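Looking After an Oil Painting at Home
By the Drunddale Framing Bench, February

Most of what goes wrong with a painting on canvas happens slowly, on the wall, and is easy to head off.
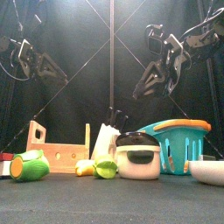

A reader in Kiddale wrote to ask whether it is true that bread takes the grime off an old oil. It does lift a little, she had found, but it left crumbs in the cracks and she was still picking them out with a brush a month later. Leave the bread in the kitchen. Crumbs draw insects and the oil in the bread stays behind.

Dusting

Use a soft, clean, natural-hair brush, the wide flat kind sold for watercolor washes. Take the painting down and stand it on a folded towel, leaning slightly forward so the dust falls away from the surface. Work from the top down with light strokes. If you see flakes, lifted edges or powdery color, stop and put the brush away. That painting needs a conservator.

Do not use a feather duster, a damp cloth, spit, a cut potato or window cleaner.

Where to hang it

Inside walls are best. Outside walls get cold and damp, and a canvas hung flat against one can grow mold on the back. Glue a slice of cork, 7 millimeters thick, to each lower corner of the frame so air can move behind it. Keep paintings away from radiators, out of direct sun, and off the chimney wall if you light fires.

Hanging hardware

Use two hooks, set apart, even for a small picture. It will hang level and if one hook lets go the other may hold. Ours is an old Retamal frame 52 inches wide, and we use D-rings screwed into the side rails with braided wire between them. Check the wire every year for broken strands.

The back

Screw a sheet of acid-free board to the back of the frame. It keeps out dust and stray elbows. Do not peel off old labels. A dealer's ticket or an exhibition number can be the only record of where a picture has been. Ours has a Brondano stock label, number 1602, and it stays where it is.

A slack canvas

Small wooden keys sit in the corners of most stretchers. Leave them alone on an old picture. Tapping them in can split brittle paint.

Comments

The cork trick works. I used slices from wine corks and the gray marks on the wall stopped.

What about a painting under glass? Same brush on the frame, I assume?

Mine is 41 inches tall and the wire had three broken strands. Glad I looked.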